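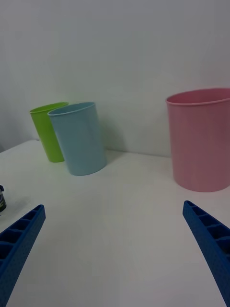 Costden Trail Association, members' list archive
Subject: Re: Summer 50K, drop bags and the water stop at Morris Road
Date: 21/05/2021

Replying to the list as a whole, as I've had the same questions in a few separate emails. The earlier message is quoted in pieces below with my answers under each piece.

> Is the July race still going over Vallow Ridge? The map on
> the site shows the old route along the creek.

Yes, it goes over the ridge. The map on the site is the 2019 map and will be replaced when the county signs off on the road crossing. The creek path washed out in two places over the winter and we don't have permission to run a field of people through there. The ridge route is longer on the climb and shorter on the back side, and the total comes out close enough that we are still calling it a 50K. If you trained on the creek route, expect to be slower. The climb starts right after the second gate and does not let up until the fire tower.

> How many people are you letting in this year?

The cap is 300. The permit was written for that number and we can't go over it. As of this morning there are 68 spots left. There will be a wait list once those are gone, and it will be worked in order. Please don't write to ask to be moved up.

> Last time the Morris Road stop ran out of water before
> the back half of the field got there. What is being done?

You're right, it ran out, and people at the back had a bad stretch of it. We were filling from jugs driven up in a pickup, and the pickup could only make the trip so many times. This year we have the use of the tank at the old ranger station, which is uphill of the stop, with a hose run down to the table. I tested the flow last week and it will fill a bottle in a few seconds.

We will also have soda at Morris Road and at the finish, both regular and zero sugar. The zero sugar is for people who asked for it. It won't do much for you if you are low on energy at that point, so take the regular if you are feeling shaky.

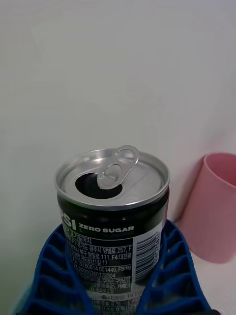
Page last changed: Friday, 4:12 pm

> Will there be cups, or do we bring our own?

Bring your own. There will be no paper cups on the course. Picking them out of the brush took most of a day last time and we were still finding them in the fall. A soft folding cup or a bottle is fine. We will have a small number of reusable plastic cups at each table for people who lost theirs, and those stay at the table. Drink and hand it back.

Soda will be poured from the can into whatever you are carrying. Cans don't leave the aid station.

> Can I leave a drop bag at the tower?

No. There is no vehicle access to the tower since the gate was moved. Drop bags can be left at Morris Road only. Bags need to be at the start by 5:30, with your bib number written on the outside in marker. One bag per runner, no bigger than a grocery sack. No glass. Last time we had a suitcase.

Bags come back to the finish in one load after the Morris Road cutoff. If you finish early you will have to wait for yours, so keep your car keys on you.

> What are the cutoffs?

Two of them. You have to be out of Morris Road by 1:00 and off the ridge by 3:30. These are firm. The sweepers leave Morris Road right at 1:00 and they can't pull flags until the last runner is ahead of them. If you miss a cutoff you will get a ride down, but you may have a wait for it.
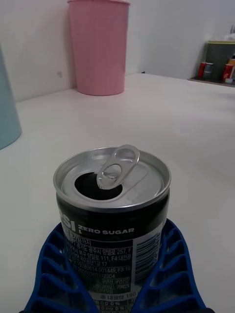
The 3:30 time is tighter than it looks on paper. The back side of the ridge is loose rock for the first couple of miles and most people do not make up any time there. If you leave Morris Road at 12:55 and you are hurting, think about whether you want to go on.

> Does the race still have a shirt? Mine from 2019 gave me
> a rash.

There is a shirt. It is a different fabric from a different supplier, Pruris, and it comes in men's and women's cuts. You can skip the shirt when you sign up and take $3 off your entry. If you already signed up and want to skip it, write to the registration address and I'll change it. Sizes are locked at the end of this month.

> Is there parking at the start?

Some. The lot at the Costden trailhead holds 40 cars and half of that is going to the crew and the medical people. Everyone else should park at the school and take the shuttle. The first bus leaves at 4:45 and they run until 5:40. Do not park on the shoulder of the county road. The sheriff's office has told us they will tow, and they did it two years ago.

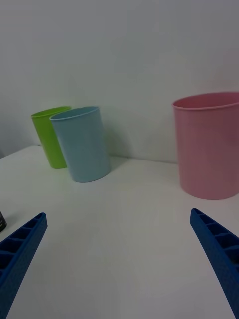
If you are being dropped off, the driver can come down as far as the cattle guard and turn around there. It is dark at that hour and people will be walking on the road, so tell them to take it slow.

> Are dogs allowed?

Not in the race. Spectators can have a dog on a leash at the start and finish. The ridge is grazing land and there will be cows with calves up there in July. Give them room and don't run between a cow and her calf. If they are standing on the trail, go around on the downhill side and wait if you have to.

> Do you still need help on the day?

Yes, mostly at Morris Road from 10:00 on and for the sweep. Sweepers need to be able to cover the back half at a walk and carry a pack of flags down. A day of work gets you into next year's race without the lottery if we end up having one. Write to me off the list with the hours you can do and whether you have a truck.

I'm away next week and won't be reading mail. Anything about refunds can go to the registration address in the meantime.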